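Is the robot training work at our packing site going to replace us, or just wear us out first?

Asked in Work and Workplace > Automation
Posted 5 March 2023
2 answers

I've been a packer at Aubert for a good while, small household goods and toys mostly. Since the summer, management has been taking people off the line for shifts in a back area where you pick things up with a pair of hand-held grippers and put them down again. The stuff gets recorded and goes off to a firm called Skultero, who are supposed to turn it into something a robot arm can learn from. That's the explanation we got, anyway, in a meeting where the word "opportunity" came up a lot.

Packer's rate, same as before. The sheet says 60 goes per block, then 2 minutes off, then another block. My supervisor calls it a break from the line. I'd call it the line with fewer people to talk to. You spend the whole time lining up two blocky green-black fingers over a white surface and trying to care about a shiny yellow bit of plastic.

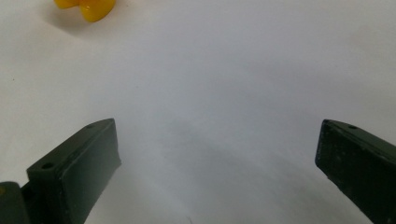
What I'm asking

First, has anyone been through this at another workplace, and did the robots ever turn up? Second, can they use what my hands do for this without paying me anything extra? I signed a general consent form when it started and I'd be lying if I said I read the back of it. Third, my thumbs are sore by the end of a shift and I'd like to know if that's normal or if I should be making a noise about it.

Please don't tell me to retrain as a robot technician. I've heard it from my brother-in-law.

Answer 1
Marked helpful by the person who asked

We had the same sort of thing at Priltus, different gear, so I'll go through what changed and what didn't.

The robots did turn up. One cell, at the end of the returns bench, and it handled one shape of box. Somebody had to stand near it to clear it when it stopped, and that somebody was a packer on packer's rate. No one was let go that year. What did happen is that when people left they weren't replaced, and the hours for casuals got thinner, and if you asked whether it was connected you were told it was seasonal. Make of that what you like.

The bigger change was in the day itself. On the line you set your own way of doing things after a while. In the recording area there was a sheet saying which item, where to start it and where to end it, and if you did it the quick way you'd worked out for yourself it got marked as a bad take. I'd been packing long enough to find that insulting. Some of the younger ones liked it because it was quiet.
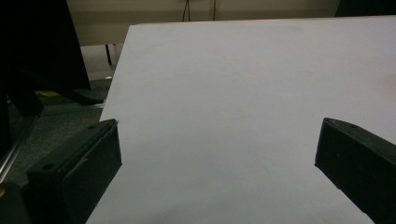
Your thumbs are a fair complaint and you should put it in writing now, before it gets worse. We were told the grippers were light, and they are, for the first ten minutes. After that it's the squeezing, and the holding them open between goes. Going by what you've got there, the white board fills up most of the space between the fingers, so you're working with them spread well apart, and that was the position that got me. Ask for a proper assessment of the task. They'll have one for the packing bench and I'd bet they never did one for this. Ask who set the 60, too. Ours had been copied from a slide and it came down to 24 once a physio had looked at it.

On pay, go and get a copy of the form. Ours had a clause saying recordings could be passed to "partners", which could mean anyone. A few of us asked for a higher rate and got a grocery voucher.

Answer 2

Works both ways IMO. I do the same job at Irus and it beats nights on the dock. People said scanners would finish us off as well and we've still got a full roster. My session today was bowl and ball, both hands, and I didn't mind it.

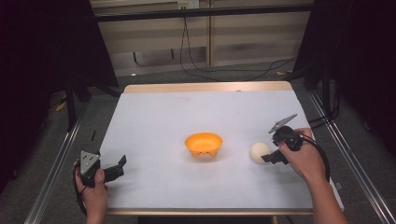 Comments on Answer 2

"Still got a full roster" is what we said at Priltus too. Ask them how many are permanent.

Fair enough, but someone is going to record this stuff, might as well be me. As for the hands, swap sides when you can, and stretch.

You can't swap sides if you're holding one in each hand.

From the person who asked: thanks both. I got hold of the form. It's 512 words and the bit about partners is in there. Roswitha Eberhard, our delegate, is taking the thumbs and the pay question to the next site meeting, and I've put the soreness in the injury book. Supervisor's answer on the robots is still "down the track". I asked which track and he said he'd get back to me.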